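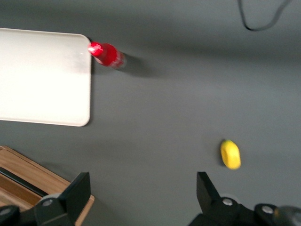 Wrist camera view, Cell 7, Grolau workshop. Gripper open, yellow ring ahead of the fingers, white tray and wooden tray at left.

1/ The Robichaud Automation Workshop is publishing its care routine for Cell 7, the tabletop sorting cell at our Grolau site. The routine was revised this month and replaces the sheet issued last December. Partner sites are asked to discard the older version.

2/ Cell 7 consists of one arm, one two-finger gripper with a wrist camera, and a gray work surface. It sorts small mixed items into trays. The cell is in use on most working days, and the person who opens it is responsible for the checks in posts 3 to 9.

3/ Power. Before the arm is enabled, confirm that the emergency stop is released and that the guard gate is closed. Press the stop once and confirm that the arm refuses to move. Enter the result in the cell log before releasing it again.

4/ Finger pads. Wipe both pads with a dry lint-free cloth. Solvent is not to be used on the pads under any circumstances. A pad with a nick on its gripping face should be replaced the same day, and both pads are to be changed together.

5/ Screws. Check every visible screw on the finger mounts with the small hex driver, by hand. We no longer permit powered drivers at the gripper. Two mounting blocks were stripped this way in the spring, and the arm was out of service until replacements came from Wosville.

6/ When a screw has moved, mark it with the white paint pen and write its position in the log. A screw that moves twice in one week should be taken out, cleaned, and refitted with fresh thread lock. Leave it overnight before running the cell.

7/ Camera. Clean the lens cover with the cloth kept in the Ernby case and with no other. Then move the arm to the viewing pose and look at the live picture. The tray rims should be in sight on the left and the fingers along the bottom, one at each side.

8/ Some softness in the picture is normal while the arm is travelling. The lens should be judged only with the arm at rest. If edges remain soft after five seconds at rest, clean the cover again and report the matter to Gordon Poirier, who keeps the spare covers.

9/ Trays. The white tray belongs at the upper left of the camera view and the wooden tray at the lower left, with bare table between them. Trays drift over a long shift. Put them back against the corner marks before starting, and again after the midday stop.

10/ Test pick. The yellow ring is our standard soft item. Place it alone on open table and run the short pick program seven times. The cell passes if all seven picks are clean. One dropped ring means the pads are wiped and the test is run again from the beginning.

11/ The red bottle is the standard hard item. It is to be laid on its side, and its direction should be changed between runs. We had been placing it the same way each time, and a fault in wrist rotation went unseen for several days as a result.

12/ Grip force for the ring is set to 60 on the controller scale. For the bottle it is 143. These values apply to Cell 7 only. Please do not copy them to another gripper, even one of the same model, without a full force check.

13/ Cables. Loose cable must be kept well outside the reach of the fingers. Where a cable has to rest on the table, it should lie at the far edge. Follow it with your eye through one complete slow cycle before running at full speed.

14/ Work surface. Wipe with a damp cloth at the end of the day and let it dry uncovered. The matte finish matters to the camera, so polish and spray cleaners are not allowed. Scratches should be reported and left as they are.

15/ Full service is due every 292 operating hours. It covers the finger joints, the wrist bearing, and a fresh camera alignment. The hour count is read from the controller, and the date of service is written inside the cabinet door.

16/ A question from the Wosville site: may the checks be shared between two people? They may, provided that one person signs for all of them. Unsigned pages will be treated as missed checks.

17/ The revised sheet was approved by Marlene Gagnon, head of cell maintenance, on Sep 16, 2018. Printed copies are held at the Grolau tool desk. Corrections should be sent in writing to the same desk, with the cell number on the first line.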